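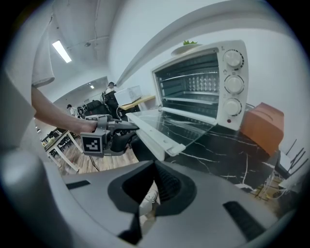 Mernel mini oven: a long review after a summer and a bit of using it

I put off buying a small oven for years. We had the big one, it worked, and I thought of the little ones as things for student rooms and caravans. Then the big one began tripping the electrics every time the grill went on, the man who came to look at it sucked his teeth at me, and I decided that we would live without it until the kitchen was done properly. The kitchen has still not been done properly. In the meantime I have cooked nearly everything that used to go in the big oven in a Mernel, and I've grown very fond of it, though I do have some grumbles and I'll get to them.

I should say what I cook, as it makes all the difference with these things. There are two of us most nights and four when my sister brings her boys over. I bake bread once a week, a tray of something sweet when the weather is miserable, and a great many baked potatoes. If you roast a full-sized turkey or make biscuits for the whole school, you can stop reading here and save yourself the money. A small chicken is fine. A larger one will go in if you're stern with it, but the skin on top gets very close to the heat and you'll want a bit of foil over it for the last stretch.

The controls are three plain knobs and I can't tell you how happy that makes me. My mother's oven has a touch panel that beeps at her and she has never once managed to change the clock. With the Mernel you turn the knobs to what you want and go and do something else. The timer does tick, fairly loudly, and for the first week it drove me up the wall. Now I only notice it when it stops. Setting very short times is a bit hit and miss, so for toast I turn it well past where I want it and then back again (a trick I had from my grandmother's old egg timer, of all places).

Warming up is quick. I used to put the big oven on and then peel the vegetables, and now I have to peel them first or it's sitting there ready and waiting for me. The temperature is another matter. I bought a cheap Szulc oven thermometer to hang from the rack, and mine runs hotter than the knob says, more so at the top end. Once you know, you just set it lower. I do think you need the thermometer, though, and I'd count it as part of the price. My first loaf had a crust you could have tiled a roof with.

It plugs into an ordinary 13 amp socket, so you don't need an electrician. A socket like that tops out at 3,000 watts all told, and I'd give the oven one to itself and not share an extension lead with the kettle. I learned that the dark way, halfway through a lasagne.

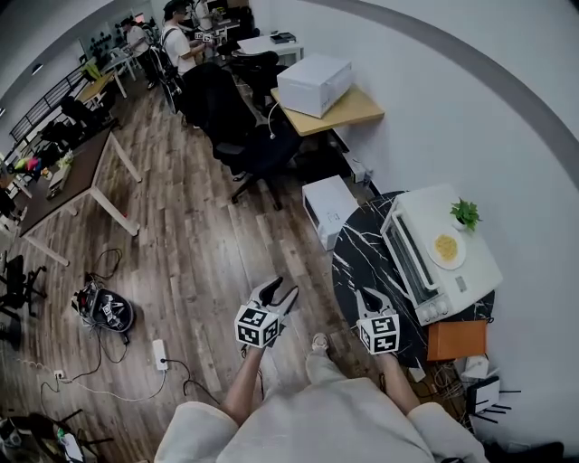
Aleksandra Sobczak wrote to ask whether I had ever got a decent bottom on a pie in one of these, as hers always came out pale and damp underneath however long she left them. She had tried blind baking, she said, and a hot tray, and had more or less gone back to buying them from the butcher.

Well, Aleksandra, I have had the very same trouble, and I'm glad it isn't only me. What has helped most is a thin metal tin in place of the nice ceramic dish I used to use. I put it on the lower rack, straight on the bars with no tray beneath it, and start it off hotter than the recipe says for the first quarter of an hour. Then I turn it down and cover the top if it's catching. An apple pie done this way is really very good. A meat one with a lot of gravy is still a gamble, and I make the filling the day before so that it goes in cold and thick. I wouldn't give up on the butcher altogether!

Bread does better than I'd dared hope. A round loaf has to be a modest one or it rises towards the top and scorches, but a tin loaf comes out with a lovely even colour so long as I turn it round halfway. Rolls are the best thing of all. I do a batch before lunch and they're gone by teatime. Scones are good too, and so are roast carrots, provided you don't heap them up.

I also borrowed my neighbour's Kilov for a fortnight to see what I was missing. It's a bit dearer, and it has a fan, and the fan does brown things more evenly, I'll give it that. It also roars. We couldn't hear the radio over it, and the door was so stiff that I had to hold the whole oven still with my other hand. I gave it back without much of a pang.

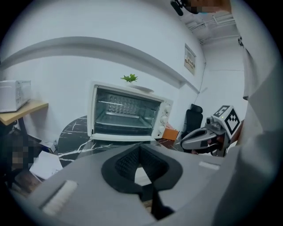

Now for the cleaning, where I have most of my grumbles. The glass is easy enough if you wipe it with a damp cloth and a little bicarbonate while it's still faintly warm. The racks soak in the washing-up bowl. But the inside back wall is a nuisance, with all those little holes for the fat to settle into, and I've never found a brush that does it well. An old toothbrush and patience is as far as I've got. I've given up on getting it as it was when new and I just keep it decent.

The outside gets hot, and you should leave a good gap behind and at the sides. The handbook says so in rather tiny print. I'd keep curious children well back while it's on, and find a proper pair of oven gloves, as the space inside is tight and it's the knuckles that catch the upper rack when you reach in for whatever is below. I have a small scar to show for it. The Plena gloves I bought afterwards go halfway up to the elbow and I've not burned myself since.

What I'd most like changed is the tray that came with it, which buckles with a great bang as it warms up and tips everything to one corner. I replaced it with a heavier one from the market and the old one is now under the geraniums. I'd also like a light inside. When I want to see how a cake is doing I hold up the torch from the shed.

Would I buy it again? Yes, I would, and I nearly did, for my sister, until she pointed out that she has nowhere to stand it. Even when our kitchen is finished and there's a big oven in the wall again I mean to keep the Mernel going for the potatoes and the rolls. My husband has already asked whether it can stay by the bread bin, and I've told him yes.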